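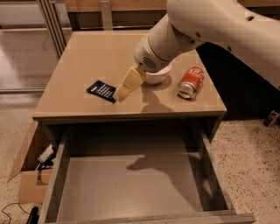 FICHA DE DATOS / Dormitorio > Mesitas de noche

sarneck-mesitas, léeme

Notas rápidas, ya las pondré bonitas. Colección de fotos de mesitas de noche con cosas encima y cajón abierto o cerrado. Tema: recoger la mesita, qué se guarda, qué se tira, qué se queda arriba.

Contenido
200 fotos en total, 91 con el cajón abierto. El resto cerrado o a medias. Carpeta "pendiente": 11 sin revisar, no usar todavia.

Objetos
Cosas normales de dormitorio. En la foto de cabecera: tarjeta azul marino con texto blanco, cuenco blanco de cerámica, lata roja de refresco tumbada. Cajón abierto y vacío. Al lado, caja de cartón abierta con cosas dentro.

Etiquetas
encima / cajon / caja / suelo
Una por objeto. Lata tumbada = "lata", la postura va en columna aparte (de_pie, tumbado). Cuenco y taza NO son lo mismo, ojo, en la versión 2 estaban mezclados. Las tarjetas se etiquetan aunque no se lea el texto. Cables en el suelo: "suelo", sin más.

Criterio de recogida
- lata: reciclaje
- tarjeta: cajón
- cuenco: cocina
- papel arrugado: preguntar antes de tirar
Lo acordó Indira con Halima en junio. Si alguien lo cambia, que avise.

Problemas conocidos
Sombras fuertes sobre el tablero y dentro del cajón, a veces se confunden con objetos. Tableros beige con algo de brillo, los blancos se queman. Faltan mesitas oscuras, Tormod iba a pasar mas.

Contacto
Etiquetas: Indira Ramasamy
Fotos: Tormod Dahlgren
Permisos de uso: Huguette Marchand (Welivard), contesta mejor por la mañana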